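Setting the Finger Zero on a Broton Hand

Updated 15/03/2020 by Hòa Đặng

This covers the hands on our two-armed Mokalero build. The same steps work on a single hand clamped to a bench. You need a Juhl driver board, a 2 mm hex key and a laptop with the Rernov tuner installed.

Zero the fingers after any tendon change, and again if a finger stops short of the thumb when it closes. Set aside 40 minutes for the first hand. The second one goes faster.

1. Turn off arm power at the main switch. Leave the logic supply on so the encoders keep reporting.

2. Raise the arm until the hand clears the table and the fingers can point straight down. Lock the shoulder and elbow. The wrist has to be level, or the weight of the finger will pull your reading off.

3. Open the tuner and pick the hand from the list. Write down the old zero values before you touch anything. Ours for the first finger was 662, and we have needed that number more than once.

4. Back out the tendon set screw one turn. Move the finger by hand through its full travel. It should swing freely and stop at the same place each time. If it drags, check the guide at the knuckle for frayed line.

5. Let the finger hang straight, hold it there, and press Set Zero. Tighten the set screw and read the value again. A shift of up to 20 counts is fine. More than that means the tendon moved while you were tightening, so repeat from step 4.

6. Do the other fingers the same way, then the thumb. Keep the thumb for last. Its range depends on where the fingers end up.

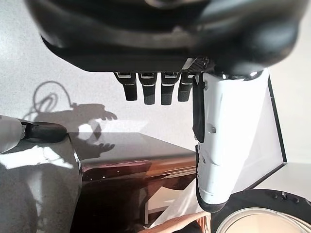
Fingers and thumb pointing down over the table, second hand at left.

7. Keep people clear of both arms and turn arm power back on. Run the close command at low speed and watch the thumb.

8. Run 100 open and close cycles, then compare the zeros with your notes. Save the file under the hand's serial number. Both hands use the same file format, and the tuner won't warn you if you load the wrong one.

If a finger twitches at rest after all this, lower the hold gain one step and try again before taking the hand apart.

Contact: Hòa Đặng | © 2020 | Back to top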